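Residence Services Update: Clothing Exchange Moves to the Shared Kitchens

The autumn clothing exchange at Gemgate Residence opens on Wed 28 August and will run until the end of November. Residents who took part last year will find that the arrangements have changed in several respects, and all participants are asked to read this notice before bringing items down.

The exchange was previously held in the ground-floor reading room, which closed in June for rewiring. For the coming term, garments will be received in the shared kitchens on the Falcão and Pumier corridors, where they will be sorted and folded before being taken to the Stuvo storage room. Last year the exchange handled 1,384 garments, and more than 610 residents took at least one item home.

Clothing may be left on a stool or chair on the side of the kitchen away from the stove. It should not be placed on the counter or near the sink, as the kitchens remain in normal use for cooking throughout the day. Denim, shirts, knitwear and outerwear are all welcome - underwear, swimwear and single socks cannot be accepted.

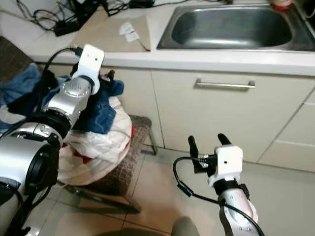 Odair Batista has written to the office to ask that jeans and jackets be kept apart from lighter clothing from the start, noting that white items left under new denim last year picked up blue dye and had to be withdrawn. His suggestion has been adopted. Residents are requested to make two piles, with dark and heavy fabrics in one and pale fabrics in the other, and to empty all pockets.

Items should be laundered and fully dry on arrival. Small repairs, such as a missing button, need not be made in advance, but a note pinned to the garment is appreciated. Anything still unclaimed when the exchange closes will be passed on through Stuvo to the winter clothing appeal.

Sorting takes place on Tuesday and Thursday evenings. Residents wishing to assist may enter their names on the sheet at the Gemgate front desk.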